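About Plustness

Plustness writes motion planning and execution software for robot arms that work in furnished rooms. Customers are research labs and small integrators. We do not build arms or grippers. We supply the layer between a task request ("pick up the booklet") and the joint commands, and the tools for finding out why a run went wrong.

The company was started in Villham by Nhi Lý and Carolina Henriques, who had both spent several years maintaining in-house planners. The first product was a log viewer. The planner came later, when customers kept sending us logs from planners that could not explain their own decisions.

What we make

Dremix is the planner. It takes a depth map, a robot model and a goal pose, and returns a time-parameterized trajectory with a clearance value at every waypoint. Typical planning time for a tabletop reach is about 30 ms on a desktop processor. When no path is found, Dremix returns the constraint that failed and the link involved. Cable bundles can be modeled as swept volumes attached to the arm.

Đồng is the synchronization and replay tool. It aligns camera streams, joint states and gripper commands on one clock, with a maximum allowed skew of 5 ms. A recorded run can be replayed against a newer planner build and the two trajectories compared waypoint by waypoint.

Both packages are released together. A release candidate must pass 254 recorded regression cases before it goes to hardware. Failed cases are not removed from the set.

How we work

Xiaoqing Fan leads perception, mostly thin and flat objects, where the height of the item is close to the noise floor of the depth sensor. Phong Nghiêm maintains the trajectory optimizer and the collision checker. Yến Bạch runs hardware testing and owns the release checklist.

Test layouts use household and office items. Flat paper goods get the most time, as a grasp on a booklet depends on fingertip height and approach angle more than on gripping force. New builds go onto the arm on Wednesday. Results are written up the same day, including runs stopped by the operator.

Support requests are answered by the engineer who wrote the module. Please attach a Đồng log and the Dremix version string. 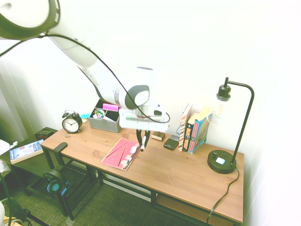 Tabletop reach toward a booklet, gripper partly open.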